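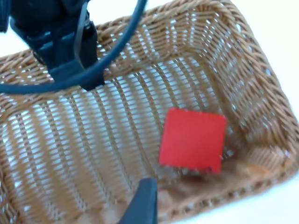 4.3 Checking the wrist camera and cable

Carry out this check after the gripper has been removed, and again each April. The wrist camera on the Denley cell must see at least one fingertip and the floor of the basket at the same time. With the arm lowered over the basket, a red block on the wicker should sit just beyond the tip of the finger, and the cable should curve clear of both. If the cable crosses the fingertip in the view, go back to 4.2 and set the clamp again.

1. Set the arm speed to low and clear the table of tools.
2. Place the basket on the left side of the table.
3. Stand the test pieces to the right of the basket: red cube, red cylinder, green ball. Leave open table between the basket and the cube.
4. Jog the gripper over the basket and stop before the fingers touch the weave.
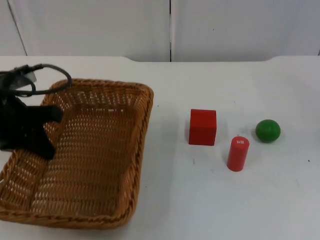

5. Hold this position for 60 seconds. Watch the cable loop for sagging.
6. Turn the wrist slowly to each end of its travel. The loop must not catch on the basket rim.

CAUTION: Keep hands out of the basket while the arm is powered. Press the stop button before moving any test piece by hand.

7. Press stop and put the cube in the basket, near the far rim. Leave the cylinder and ball where they are.

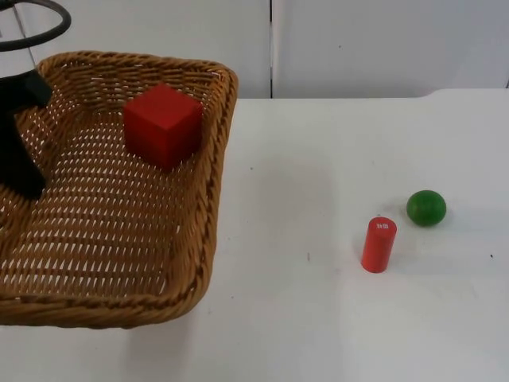 8. Release the stop and select Locate on the Solberg controller. The cube should be reported inside the basket zone and the other two pieces outside it.
9. Repeat steps 7 and 8 with the cube in 2 other places in the basket.

Note: If Locate returns fault 192, wipe the lens with a dry cloth and run step 8 again. After 3 faults in a row, replace the camera cable (see 6.1).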